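**Stavix hand-held gripper pair – setup and care**

Supplied by Narnley as a matched left and right set. The two units are mirror images and are not interchangeable. Each has a plate on top, a linkage-driven jaw and its own cable.

| Item | Value |
|---|---|
| Jaw opening, maximum | 95 mm |
| Mass, each unit | 34 g over the previous model |
| Linkage screws | Pleter kit 31 |
| Spare jaw pads | part no. 144 |

**Before first use**

Fit the top plate before connecting the cable. Tighten its screws evenly, a quarter turn at a time. Work the jaw by hand through full travel; it should close without a click. A click usually means a linkage screw has been done up too far – back it off until the movement is free.

Lead each cable away from the body on its own side, and leave enough slack to reach the far edge of the table. Do not tape the cable to your sleeve.
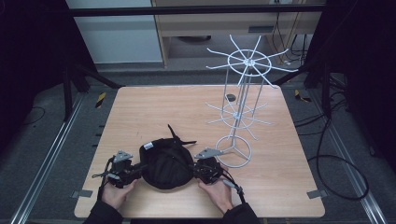
Soft goods such as caps and pouches need clean pads. Wipe both pads with a dry cloth at the end of each day and pick lint out of the linkage with a soft brush. Do not oil the pads or the pivots.

Replace pads as a pair when the grey surface has worn smooth. After changing them, run the zero routine again with the jaw fully closed.

Manual revised 17 Jan 2019 by Arlindo Marinho. Repairs: return both units, with cables, to the Whitelaw workshop. The workshop closes for stocktake in July.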